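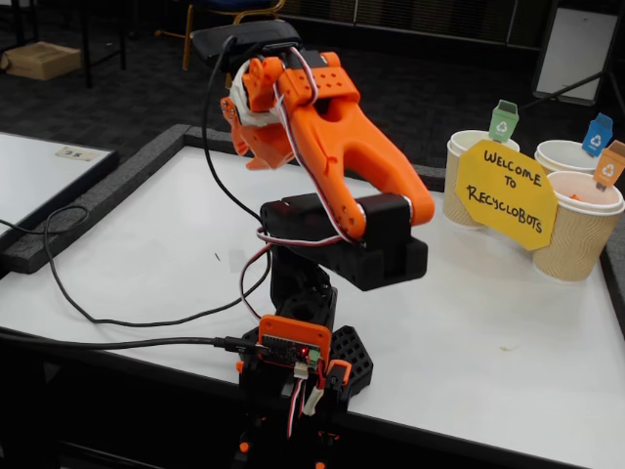

Hagedorn, July

4.2 Open-day demonstration

The sorting task was shown to visitors during the afternoon session of the open day, using the same control software as in Section 3. The station was set up by Marinescu and Voß on a white tabletop with a dark foam border (Figure 4). The arm is 3D-printed and carries a webcam at its top. Three paper coffee cups served as the bins, each marked with a coloured recycling icon on the rim: green, blue and orange. A handwritten sign gave the station the name used in the rest of this section, Recyclobots.

Figure 4. Demonstration station with arm, webcam and the three cup bins.

Visitors placed one item at a time in the pick-up area and named the bin they expected the arm to choose. The arm then made a single attempt with no operator input. An attempt was scored as correct if the item came to rest inside the matching cup. Items that touched the rim and fell outside were scored as misses, even where the choice of bin was right. We logged 70 attempts in total, of which 20 were misses. In 2 further cases the run was stopped by hand and left out of the count.

Most misses occurred at release. The cups are light and have no fixed mount, so a small contact with the gripper could shift one away from its stored position. The controller does not re-check cup positions between attempts – a limit already noted in the lab trials – and an error of this kind carried over until the station was reset. Changes in room light as people leaned over the table had a smaller effect, mainly on the green and blue classes.

The open-day results are not pooled with those in Table 2, as the items were chosen by visitors and their order was not controlled.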